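Terkungate Building, Room 6
Workstation and Power Working Group
Minutes of the November meeting

Chair: Imelda Estrella
Present: representatives of Facilities, Purchasing, Electrical Safety and the Tejada bench team
Apologies: Stores

1. Minutes of the previous meeting

Accepted with one correction. Under item 4, "extension lead" should read "power strip" in both places. The two are listed separately in the equipment register and have different inspection intervals.

2. Matters arising

2.1 The Nodik quote for desk-edge cable trays has arrived. The price is 2,015 for the full set, including brackets and end caps. Installation is quoted separately. Purchasing asked whether brackets already in Stores could be used. Facilities replied that the hole spacing is different and the old brackets would need to be drilled again.

2.2 The circuit map for the east wall is still missing two outlets. Electrical Safety to complete.

2.3 The request for a second wall clock was withdrawn.

3. Power strips at the work tables

3.1 The chair restated the scope. The item covers strips used on top of a table, where plugs go in and out many times during a shift. Strips fixed under desks and left alone are covered by the general inspection.

3.2 The Tejada bench team reported on the table-top layout. The strip is placed near the middle of a foam board, with the cord led off to the left. The team prefers this to clamping the strip at the back edge, where the sockets are hard to reach from a seated position. The foam also protects the table top and keeps small parts from rolling.

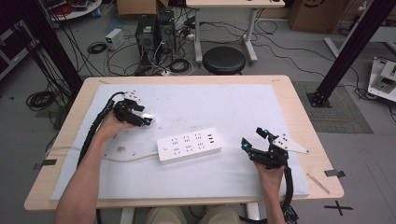
3.3 Electrical Safety accepted the central position on condition that the cord has slack at the table edge and does not pull on the strip when someone walks past. A strain relief clip was proposed. Facilities prefers a clip that screws to the table leg; the bench team prefers adhesive, as the tables are moved between rooms. No agreement. Both types to be tried, one table each.

3.4 Button position. On multi-outlet strips with a button at one end, the bench team asked for that end to face the same way on every table. Agreed: button end to the left, USB end to the right. The layout sheet will be changed to match.

3.5 Foam boards. Stained or dented boards are being kept in service longer than planned. Purchasing noted that a stain has no effect on use and does not support a replacement request. Electrical Safety agreed, except where the surface is cut or burned. Wording for the register: "replace on damage, not on appearance."

3.6 Tape on table edges and floor. Black tape is to remain the standard for position marks. Facilities asked that worn pieces be peeled off before new ones go down, as layered tape lifts at the corners and collects dust.

4. Cables on the floor

4.1 Facilities raised the condition of the floor area beside the white desk. Cables near the computer towers are tangled and spread over the floor, and coils are being set down next to the tables. The cleaning contractor, Trundura, has asked for the floor to be clear before the machine scrubber is brought in.

4.2 The bench team pointed out that some slack is needed when a tower is pulled forward for service. Facilities accepted this but saw no need for the slack to lie loose. Agreed that slack will be coiled and tied with reusable straps, and that coils not in use will go back to the hooks by the door.

4.3 Raising the towers was discussed. Trundura can supply low wheeled stands, fourteen to a carton. Purchasing will not buy a full carton for one room. Other rooms to be asked if they want a share.

4.4 Small boxes and adapters placed on the floor are to be moved to the desk or to a tray once trays are installed.

5. Seating

5.1 The round padded stools were reviewed briefly. Knee clearance under the work tables is adequate. A request for stools with backs was held over until the next budget round.

6. Budget

6.1 The remaining allocation is 3,634. With the Nodik trays approved, 1,619 is left for clips, straps, foam board and installation — Purchasing considers this tight but workable.

6.2 Approved: cable trays as quoted, subject to written confirmation of the delivery date.

7. Actions

Facilities: obtain both types of strain relief clip and fit one to each trial table.
Electrical Safety: finish the east wall circuit map.
Bench team: revise the layout sheet with the button end to the left.
Purchasing: place the Nodik order; ask other rooms about wheeled stands.
Imelda Estrella: send the revised register wording to Stores.

8. Any other business

The label printer is out of 14 mm tape. Purchasing to reorder.

The meeting closed at 3:40 p.m.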